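Pramside Robotics Club: Frequently Asked Questions

These are the questions we get most often from new members and from parents. If yours is missing, ask at the desk on a Friday or use the contact form.

What is the club?

Pramside is an evening club for people who want to build and run robots. We meet every Friday in term time, from six until half past eight. The younger group works on wheeled robots and the older group works on the two-arm project. Both groups share the tools and the cupboard space.

Who can join?

Anyone aged 11 or over. The two-arm project is open from 14 upwards, and adults are welcome in that group too. You don't have to attend a particular school or live in a particular postcode.

Do I need to know how to program?

No. New members start with Greneo, our beginners' course, which runs over the first half term. It covers wiring, reading a simple circuit drawing, and enough Python to make a motor turn when you want it to and stop when you want it to. If you have already done some programming you can skip the Python evenings, but please come to the wiring ones. Most of the parts we lose are lost to bad wiring.

What does it cost?

Membership is £85 a year. This includes the parts you use on club nights and your entry to the March competition. If you want to keep what you have built at the end of the year, you pay for the motors and the board, and we will give you the price before you decide. There is a reduced rate and you don't need to explain why you are asking for it. Tick the box on the form.

Can I try an evening first?

Yes. You can come to two evenings before you pay. Tell us in advance so that there is a kit ready for you.

What should I bring?

A notebook, and a laptop if you have one. Closed shoes are required. Long hair needs to be tied back and loose sleeves rolled up before you work near anything that moves. Food stays in the hallway. Drinks with lids are fine at the laptop tables but not on the benches.

Do parents have to stay?

Only for the first evening, and only if the member is under 14. After that you can drop off and collect. Please come to the door at half past eight and don't wait in the car park, where it is hard for us to see who has been picked up.

What is the Farina task?

Farina is the name of the competition we run each March. Teams of two to four write the programs for a pair of arms and have to complete a set of small household jobs. The list changes every year. Past jobs have included folding a cloth, putting a lid on a tub, sorting cutlery and passing an object from one arm to the other. The list goes up on the noticeboard after the Christmas break.

How is it scored?

Each team has a total of 80 points available for the jobs and 20 for the written log, so the full mark is 100. Each job is tried five times. A clean attempt gets full points, an attempt where the object is dropped but recovered gets half, and an attempt where someone touches the robot gets nothing. There are no points for speed, although every attempt has a time limit.

Why is the log worth so much?

The log is where the judges find out what you did. A team can have a bad day on the floor and still show that they tested properly. We want the date, what you changed, how many attempts you made and what happened in each. Two lines is enough for an ordinary evening. Write it during the session. Logs filled in the night before are easy to spot and they lose marks.

How do the arms learn the jobs?

Mostly from being shown. A member guides the arms through the job many times, the computer records the movements along with the camera pictures, and a model is trained on the recordings. After that the arms try it without help. Some teams prefer to write the movements out by hand as a list of positions, and this is allowed. It works well for jobs where everything starts in the same place and badly for the others.

How many recordings do we need?

It depends on the job. For a simple pick-up, teams have managed with fewer than 50. For anything with both arms we suggest almost 100 before you train for the first time. Vary where the object starts, but only a little at first. Delete the recordings where you made a mistake, unless you also recorded yourself putting it right, in which case keep them.

Our arm can pick things up from one place but not another. What is wrong?

Usually nothing is broken. Check that your recordings include the place where it fails. Then check that the cameras have not been knocked since you recorded. If a camera mount has moved even slightly, tighten it, run the test job and compare. If the result is still poor, ask Alistair Ogilvie, who looks after the arms, before you take anything apart.

Which grippers do we use?

The yellow ones with soft fingers. The fingers have openings along them so that they give a little when they close, and this makes them forgiving with most objects. They are less good with anything thin, so work with small metal items needs more care with the approach. 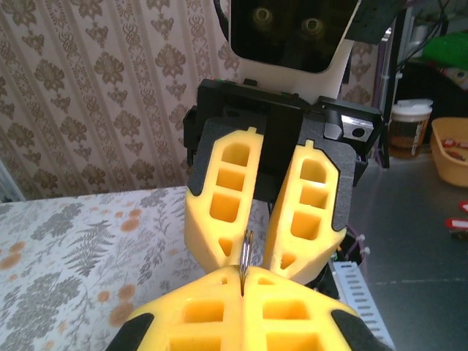
When you practise passing something across, work on the approach before you work on the grip. The second arm should come in slowly with its fingers open and stop short. Only then should it move the last bit and close. The first arm must not open until the second has hold. Teams who let both things happen together spend a lot of the evening picking cutlery up off the floor.

It also helps to hold the object so that enough of it is showing for the other gripper to take. If only the tip sticks out, start again with a lower hold.

Can we use our own objects for practice?

Yes, within reason. Nothing sharp, nothing made of glass, nothing heavier than a full mug. Put your team name on a bit of tape and keep the objects in your team box. On competition day you will be using the judges' set, so don't get too attached to one particular spoon.

Can we practise at home?

The arms don't leave the club unless a team has signed them out. Older teams may borrow a pair for a holiday week if an adult signs the form and someone from the club has been through the safety sheet with them. You need a steady table and enough room that nobody can walk into the arms by accident. Change the background now and then if you can. Programs that have only ever seen one room often do badly in another.

What is Dellik?

Dellik is our booking page for bench time. Each team can book one extra session a week, usually a weekday after school. If you can't come, cancel on the page so another team can have the slot. Two missed bookings without a cancellation and you lose the next month's.

What happens if we break something?

Tell us the same evening. Members are not charged for breakages that happen during normal work. Fingers tear and cables wear through, and we keep spares of both. What causes trouble is a damaged part put back in the drawer for the next team to find.

Is it safe?

The arms are small and are set to run at a low speed, but they can still pinch. Every bench has a stop button and every member is shown how to use it before they do anything else. One person in the team keeps a hand near the button whenever the arms are moving under their own control. That person does not type, film or hold the object. Change over every 20 minutes.

Can we film our robot?

Yes, as long as no one from another team is in the video. Members under 16 need the photo permission box ticked on their form before they appear in anything we put online.

When do places open?

New places open at the start of each term. The younger group fills up quickly — put your name on the list even if the page says full, as a few people drop out every time. The two-arm group nearly always has room.

How do I get in touch?

Use the contact form, which is read most evenings. For anything about the arms or the competition rules, put "Farina" in the subject line and it will go to Alistair.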